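Sturus suturing kit: README and notes from the bench

Version of May 23, 2019, written by Assunta Tedesco, with a fair bit of grumbling from Costel Zupan.

Hello! If you've just unpacked your Sturus trial box, start with this file. I've been using the kit at Driremberg since last September, and these are the bits I kept having to explain to people over coffee. Sturus is a recording and practice package for two-armed robotic suturing, and Vamard is the little viewer that comes with it.

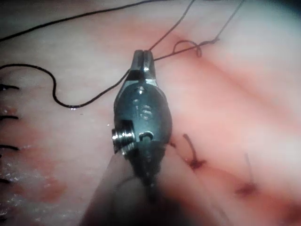

You need at least 16 GB of memory. I tried it on my old laptop and the viewer sulked, then quit. The full set has 3000 clips and you can pull down just the first 1000, which I'd do if your connection is anything like ours.

What's in the box

clips/ has the recordings, with wrist views and the fixed view side by side
moves/ has the arm positions, one plain text file per clip
notes/ has Costel's comments (blunt, but worth reading)
viewer/ has Vamard
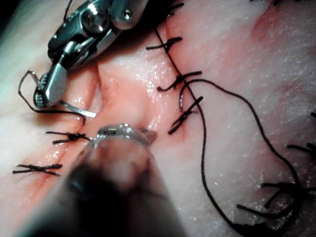 Our work is all interrupted stitches on short straight cuts. If you want running sutures, you'll be disappointed for now, but Ornella Mancuso has them on her list. Labels cover needle grasp, needle pass, knot and trim. I find the knot labels the shakiest, especially where a long tail lies across an older stitch, so check those by eye before you trust a score.

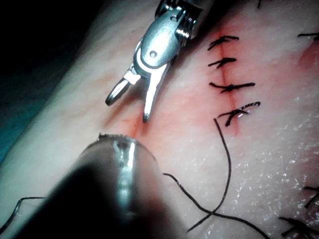
Things I like: the playback is quick, the two views stay in step, and you can jump straight to a label by typing its name. Things I don't: Vamard forgets your settings every time you close it (maddening!), and the close-up views go soft whenever a shaft comes near the lens. There's a blur flag in the moves files, so filter on that if you're training anything.
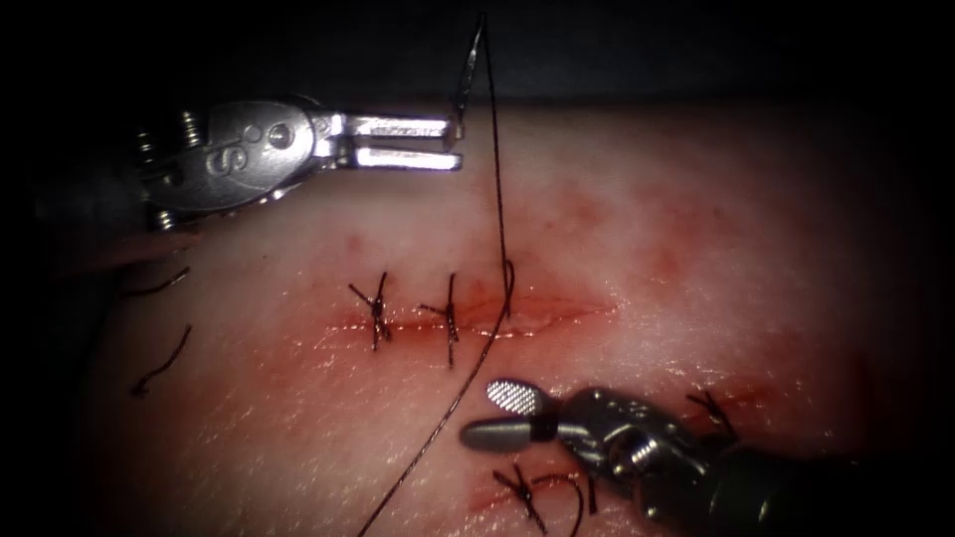 Setting up

Unzip everything into one folder, run the check script, then open Vamard and point it at clips/. The check takes up to 50 minutes on a slow disk. If it stops at "missing pair", delete the last clip and fetch it again.

Please don't use any of this to assess a real surgeon. Bugs go to Baltasar Riquelme, licence questions to Benedetta Caruso.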